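Notebook, animation restoration bench
December, started 9:20

Back on the Slanina episodes. The Catthorpe tape of episode 2 is the better source for the first half, but it drops the scene where Britero comes out of the well as the gray fox. Our other tape has it, with the color shifted toward green. I'm cutting that scene in and matching it by eye to the fox's later appearance.

Britero's cloak is the problem. The model sheet has it dark blue with a white hem. On screen the hem goes yellow for 144 frames and comes back after the cut to Zostia. Both tapes show it, so I'm treating it as a paint error from the original cels and leaving it alone. Please don't fix it in the next pass. 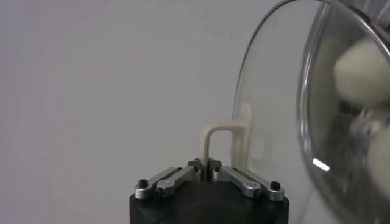

Entry by the bench lead, afternoon session

Zostia's transformation is reused footage from episode 1, flipped left to right. Her scar changes cheeks. Left as is, logged in the sheet.

Dust removal ran on the first 600 frames at the low setting. It ate two of the sparks around her lantern, so I turned it off for that shot and did the dirt by hand. The next 500 are clean enough to skip.

Sound: the narrator calls her Zostia in the opening and something closer to "Zosta" in the recap. Subtitles stay with Zostia, same as the end credits.

Still to do:
- check the well scene on the big monitor, the green may still be there in the shadows
- find out if the Catthorpe tape has the next-episode preview
- rename the export folder, it still says episode 1

Stopped at 5:40 with the well scene rendering.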